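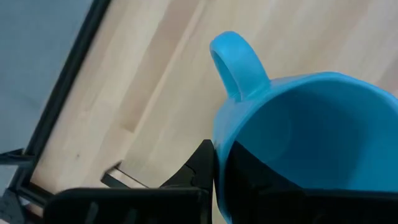

Text: Standivura Product Guides, Oct 17, 2022

Section 3. Placing the mugs on the Pemus rack

Before you start this section, the rack must be assembled as explained in Section 2. Put it on a flat table, with the long side of the shelf towards you. Leave 10 cm free between the rack and the edge of the table.

1. Wipe the shelf with a soft cloth. A microfibre cloth is suitable. The cloth may be a little damp, but please do not pour water on the wood.

2. Dry every mug well, also the inside and the small place where the handle joins the body. A mug in one plain glossy colour, like the sky-blue one, shows water marks easily, so polish it once more with the dry part of the cloth.

3. Take the first mug by its body and place it at the left end of the shelf. Put it down slowly. Do not let it slide over the wood.

4. Continue to the right with the other mugs.
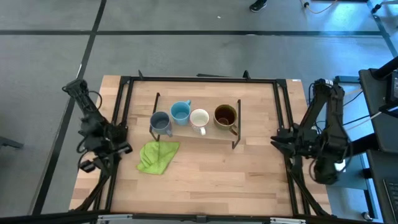
The handles do not need to point all in the same direction. If two handles touch each other, turn one mug by 90 degrees or let its handle point to the back. For everyday use we find it more comfortable when most handles are at the front.

5. Press lightly on each end of the shelf. If the rack moves, take off all the mugs and tighten the legs again (see Section 2, step 4).

Note: The shelf is made for four mugs of usual size. With wide mugs, such as the Maihi soup mug, use only three.

Note: The order of colours is free. In a family it is practical when each person keeps always the same place on the rack.

CAUTION: Do not carry the rack when mugs are standing on it.

CAUTION: Do not put a mug on the shelf directly after filling it with boiling water. The heat can leave a pale ring in the wood.

After you finish, hang the cloth to dry. A wet cloth which is left on a wooden table can make a stain, and this is not covered by the guarantee.

Related guides
Pemus rack: fixing the legs
Pemus rack: oiling the shelf in March
Maihi soup mug: care and washing
Zultstead table: removing water stains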